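Prukeo two-finger gripper: a month with the cheap one

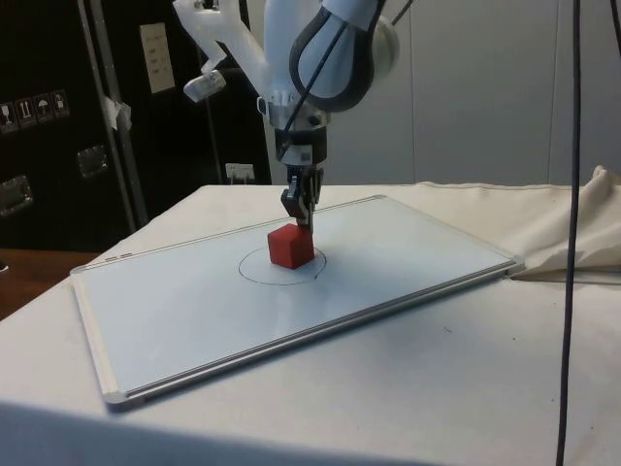 I've had the Prukeo since the start of August and I've now run it long enough to have opinions, so get yourself a tea. It replaced my old Hemmin, which I loved and which cost me far more than I'd like my other half to know.

Fitting it took most of a morning. The bolts went in first time (hurrah!) but the manual is four pages of tiny drawings, and the one showing which way round the plug goes is wrong. Junhao Han had posted about this on the Tidska forum, bless him, otherwise I'd still be sat there swearing. The driver installed fine on my controller, though you have to set the stroke limits by hand the first time and it forgets them if you cut the power before saving.

My test is dull and I do it with everything: pick up a small cube, move it, put it down in a circle drawn on a whiteboard, go again. I did 1000 goes with each gripper. The Prukeo dropped or missed 11, the Hemmin three. Nearly all of the Prukeo's misses came when the cube was turned at an angle and the fingers caught a corner, so a bit more care with the approach would probably have saved half of them.

What I like: it's quick, it's quiet enough to have the radio on, and the fingers come off with two screws. Swapping to the longer set is a five-minute job. On the Hemmin I used to put it off for days.

What I don't: the force setting. You get low, medium and high, and low is still too strong for anything squashy. Fengying Ye tried hers on paper cups and went through a whole sleeve of them! The fingertips are a bit slippery too. I stuck some thin rubber on mine after go 556 of a later run, when I'd lost patience, and it's been much happier since.

Mutholm sell a padded fingertip set that's meant to fit. I've ordered one, and they tell me it's three weeks away, so I'll add a note when I've tried it.

Would I buy it again? For hard, boxy things, yes, straight away. If you're handling fruit or anything soft, save up for the Hemmin or look for one second-hand. Four stars from me, and it would have been four and a half with a decent manual.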